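Handle grasping (demonstration practice)

Handle grasping, in the practice of recording robot demonstrations, is the part of a task in which a two-finger gripper takes hold of a door handle before the door is opened.

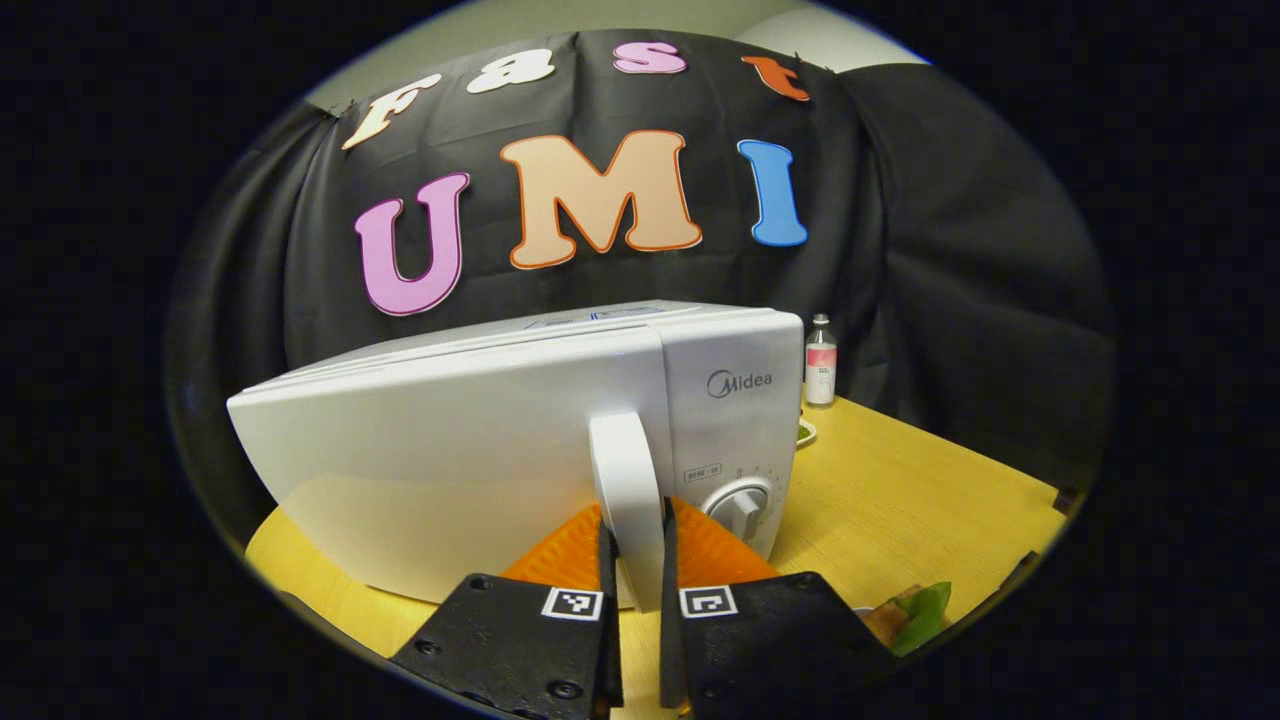

Chiyo Ebihara, in a remark on an early draft of the Skekex rules, objected that a rule about handles is of little use if it does not say when the fingers must stop closing, and asked that contact and pulling be treated as two separate steps. Her objection was accepted, and the separation is now found in most written guides of this type.

Background

The first guides for hand-held grippers gave much space to calibration and very little to the movement of the hand. Operators learned from each other, and habits were different from one room to the next. The Skekex rules, edited by Octavio Zúñiga and Dayana Robles, were the first to collect these habits in one text. A shorter version was later prepared at Cilisus for kitchen appliances — refrigerators, ovens and microwave ovens — and is known as the Cilisus sheet.

Neither text is a safety standard. They are agreements about how a recording should be made, and they do not replace the safety rules of the workplace.

Approach and contact

The gripper should come to the handle with both fingers open. For a vertical handle, such as the one on the door of many microwave ovens, one finger goes to each side, and the pads should meet the two faces at nearly the same moment. If one pad arrives much earlier, a light appliance can be pushed on the table, and the recording then teaches a push that was not intended.

The Skekex rules ask for a pause of 2 seconds between the closing of the fingers and the start of the pull. Shorter pauses were found difficult to mark afterwards. Controls near the handle, for example a timer dial, must not be touched unless the task includes them. When a dial is moved by accident, the episode is marked as "contact, other" and is kept in a separate folder.

Markers and view

Where the finger position is read from printed markers, both markers must stay visible during the closing. The sheet says that sleeves, cables and loose cloth should be kept away from the fingers. It also recommends a dull backdrop, as a shiny one can give reflections which make the markers harder to read. Glossy doors are permitted, but the lamp should be moved if its reflection falls across a marker.

Size of a set

The Cilisus sheet recommends 2,000 accepted episodes for a set that covers several handle shapes, and at least 58 for each single appliance. Objects on the table should change place after every 5 episodes. Octavian Ghiță has criticized these numbers, arguing that they come from the habits of one laboratory and were never compared with others. The editors answered that the numbers are a starting point and may be changed by local agreement.

Use

Ultden follows the Skekex rules with a longer pause. Hubáček uses only the section on markers. A revision with a chapter on recessed handles, written by Melquiades Palacios, was opened for comments in September.

See also: Door opening; Fiducial marker; Parallel gripper; Teleoperation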